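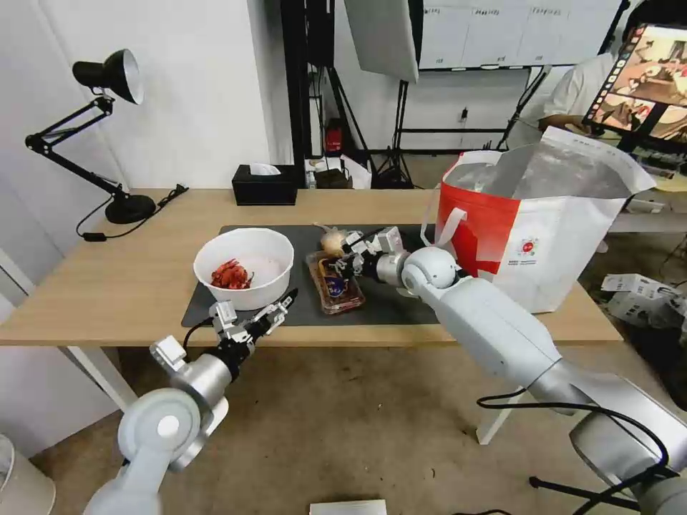

Page last modified: January (R. Figueroa)

4. Setting up the Tresis counter scale

This section covers placement, leveling and zero adjustment of the Tresis scale with the Kaplan display. Read Section 2 (Electrical safety) before connecting the power adapter.

4.1 Placement

1. Choose a level surface that does not flex when leaned on. Keep the scale away from fans, oven vents and direct sunlight.
2. Remove the red transport screw from the underside. Store it in the accessory bag.
3. Set the platform on its four feet. Turn each foot until the bubble sits inside the circle, then tighten the lock nuts by hand.
4. Route the display cable behind the platform. The cable is 1270 mm long and must not be extended.
5. Connect the adapter and leave the scale switched on, with nothing on the platform, for 30 minutes.

CAUTION: Do not lift the scale by the platform. Side loads can damage the load cell and are not covered by the warranty.

Note: If the scale has been stored in a cold room, let it reach room temperature before step 5.

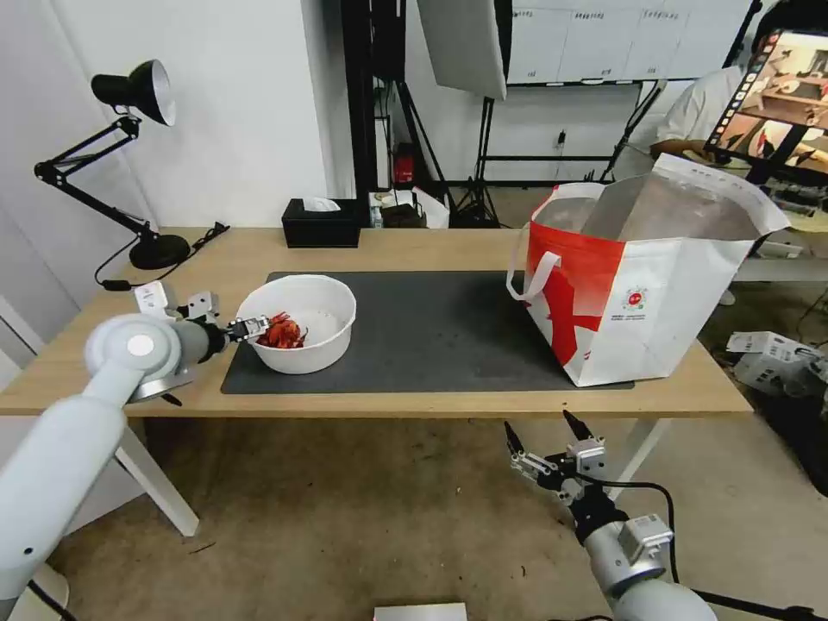

Weighing and tare

4.2 Using a container

1. Press ZERO. Wait for the stable mark to appear at the left of the display.
2. Place the empty bowl or bag on the platform and press TARE.
3. Add the product. Read the net weight only when the stable mark is shown.
4. To clear the tare, remove everything and press TARE again.

The maximum load is 4000 g, container included. Above this limit the display shows "OL" and a tone sounds. Remove the load immediately.

Note: Shellfish and washed vegetables release water after they are weighed. Drain them first if the label must show net weight. 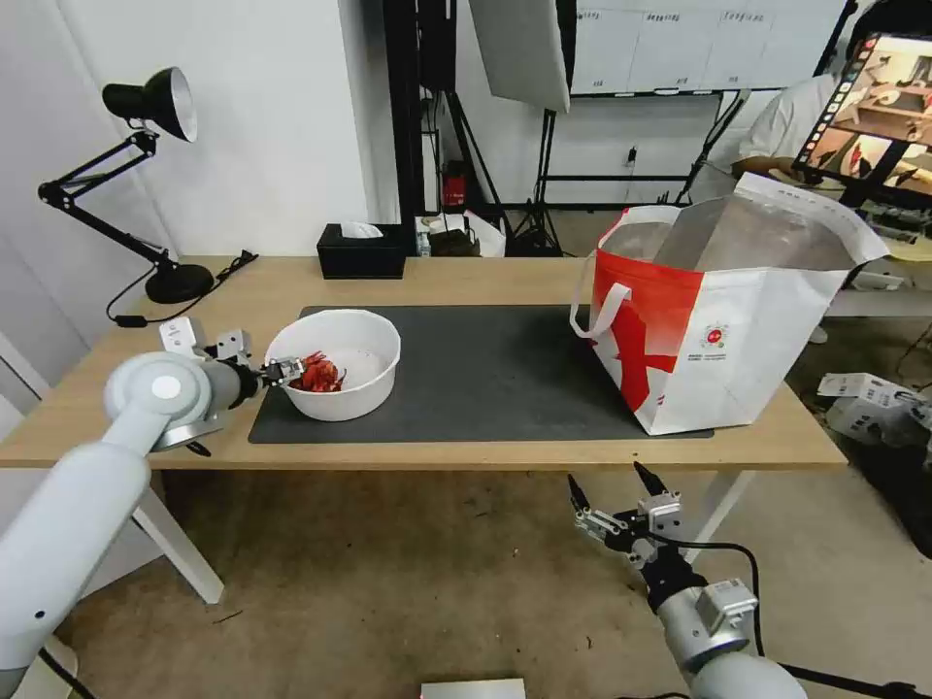

4.3 Zero drift

If the display does not return to zero with the platform clear:

1. Lift off the top plate and wipe under it with a damp cloth.
2. Check the bubble and level again if needed.
3. Hold ZERO until "CAL" appears, then release.
4. If "E 14" is displayed, switch off and contact Cekedbridge service, attention Bello Tamuno. Have the serial number ready.

Do not open the housing. Continue with Section 5, Label printer connection.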